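Home | Kitchen | Laundry | Workshop | Clubs & Kids | Contact

Workshop tips: keeping a robot club's practice table in good order

I help out with the Purlow after-school robot club, and I love it to bits! We are in the middle of a tidying-up project, which means teaching the arm to sort a basket of toys and cloths, and most of what I've learned is plain housekeeping. These tips should work for any club with a table and too much stuff.

Cover the table first. A dark green cloth hides scuffs and makes pale toys easy to spot. Ours goes through the wash on cool and gets hung up damp, so the creases drop out on their own – no ironing.

Mix your shapes and textures. Spiky puffer balls, a baseball, plush toys and a smiley-face ball all behave so differently in a pair of fingers, and the students get really excited guessing which will be the hard one. Our guesses are usually wrong. Cloth is the big challenge, because it never lies the same way twice (please do include some!).

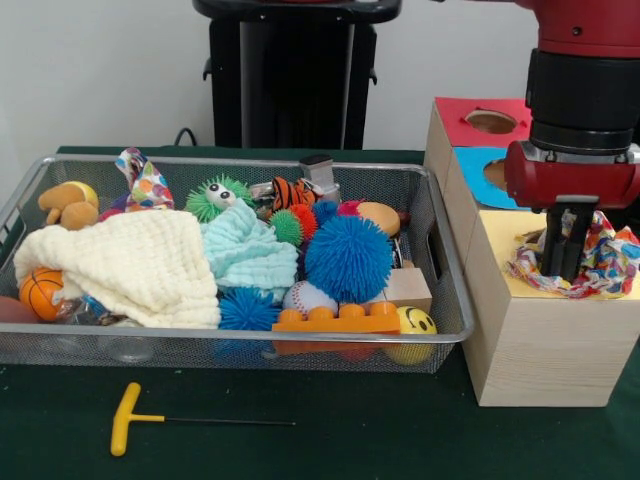

Wash all fabric pieces before they go in. New cloth can be stiff and slippery, and one trip through the machine without softener makes it much nicer to grip. Plush toys go in a pillowcase with the end tied. The rubbery things get a quick swish in warm water with a drop of dish soap, then a night on a towel.

Keep the hex key with the table. We used to hang ours on a hook across the room and spent half of every session walking to it. Pick one with a bright handle, too.

Make sorting boxes from cardboard. Cut the round holes bigger than you think you need, and give each box its own color so you can say "blue" and everybody knows where you mean. White glue and a night under heavy books will hold the seams. Rub a candle stub along the cut edge of each hole and cloth slides over it far more easily – my favorite trick of the year!

Write your tries down on paper. We keep a spiral notebook called the Clako book, and by last week it had 880 tries in it. The students want 2000 by June, when we meet the Simiyu club for a friendly contest, and I think they'll get there.
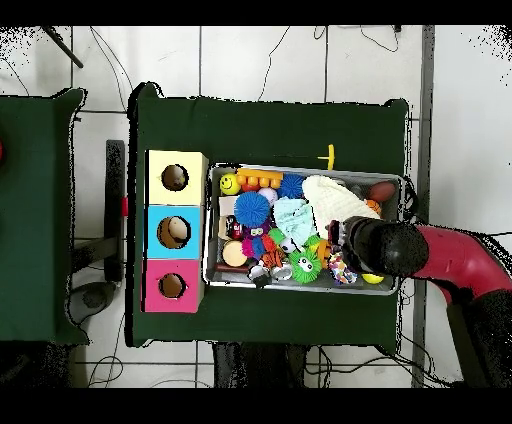 Do we need to put the toys back in the same spots every time?
Only while you are fixing a problem. Once that's sorted out, tip everything into a tub, give it a shake and pour it back, so the students get a fresh jumble to work with.

Last tip for now: store the boxes flat over the summer if you can slit one seam cleanly, and tape them up again in the fall.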